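Desk Clearing and Wrapping Waste in a Shared Office
Project report, second-year Workplace Studies
Mahnaz Bagheri

1. Background

The module asked each of us to pick one small, everyday job in a working space and study how it is done, where the time goes and what could be changed. I chose the clearing of shared desks at Barnau, a design and print office where my cousin used to work and where I was allowed to spend part of November. The staff do not have fixed places. Anyone who finishes at a desk is expected to leave it ready for the next person, and this includes getting rid of packaging.

Packaging matters more than I expected when I wrote my proposal. Barnau receives samples and stationery from two suppliers, Uklow and Rezaei, and both use a lot of thin plastic wrapping. It is light, it slides about, and people tend to push it to the side and carry on working. My question was whether a fixed place for wrapping on each desk would mean less of it being left behind.

2. The room

The office is one open room with white walls and white desks, and the light is good for most of the day.
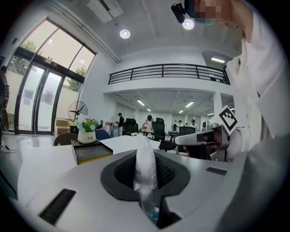 My first task was to draw up a list of what normally belongs on a shared desk and what does not. The office had no written rule, so I asked the people who used the desks and took the answers most of them agreed on. A tray stays. A plant stays, and the white pot with "Life" printed on it, which has green leaves and pale blue and white flowers, was named by several people as something they would not want moved to a shelf. Wrapping, empty boxes and loose sheets do not stay. Cardboard was already dealt with, in a way: the brown boxes stacked by the glass were the agreed spot for it, near the doors. Plastic had no agreed spot at all, and I think this explains a good deal of what I found later.

3. Method

I observed the desks at the same two times each day, late morning and just before the office closed. At each visit I wrote down whether wrapping had been left on the desk, whether it was in a tray or loose, and whether the desk had been used since the last visit. In the first half of the study nothing was changed. In the second half, 4 desks were set up with a tray for wrapping, and a short printed note asked people to empty it when they left.

I made 600 desk checks in all. Of these, 401 were of desks that had been used since the visit before, and only these were counted in the results. I also timed a number of clearings with the stopwatch on my phone. The times should be treated with care, as people knew I was there and may have worked faster than usual.

4. Handling the wrapping

Thin plastic is awkward to pick up from a smooth surface. It springs open again after being crumpled, and small items can be caught in the folds and thrown away by mistake. 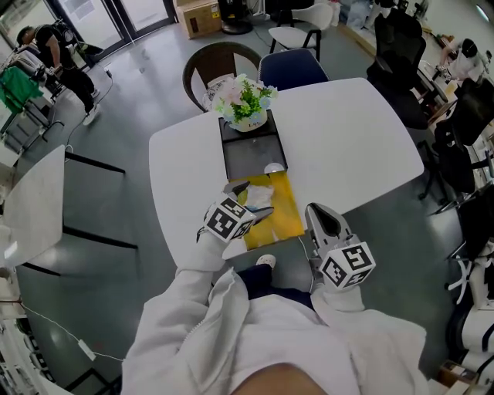 Photo: M. Bagheri, project file

Having the tray at the front of the desk made a difference to how people used it. When it was set at the back, wrapping was dropped in front of it and left there. With the tray close to the front edge, the crumpled piece only had to travel a short way. The flowers could stand at the far end, out of reach of sleeves and elbows. I tried the tray on the left and on the right as well and saw no clear difference.

Clearing one desk took about 72 seconds on average before the change. I did not collect enough timings afterwards to give a fair figure, and I have left out the few I had.

5. Results

Wrapping was left loose less often on the desks with a tray than on the same desks before. The improvement was strongest at the late morning check and weaker at closing time, when people were in a hurry to leave. Some trays were full by then and had not been emptied, so the mess was tidier but still there.

Three people told me they had stopped noticing the printed note after a few days. One asked for a lid. Another said the tray took up room needed for large samples, and I agree this is a problem on the smaller desks.

6. Problems with the study

The study was short and in one office only. Deliveries from Rezaei were lighter in the second half, so there was less wrapping to leave behind, and I could not separate this from the effect of the trays. I should have noted the deliveries from the start. I would also use the Millum checklist from our second seminar, as my own form had no space for comments and I ended up writing in the margins.

7. Recommendations

Keep the trays on the larger desks, at the front. Put a bin for plastic next to the cardboard by the doors, so that emptying the tray and leaving the building are on the same route. Ask both suppliers whether the smaller samples could be sent in paper.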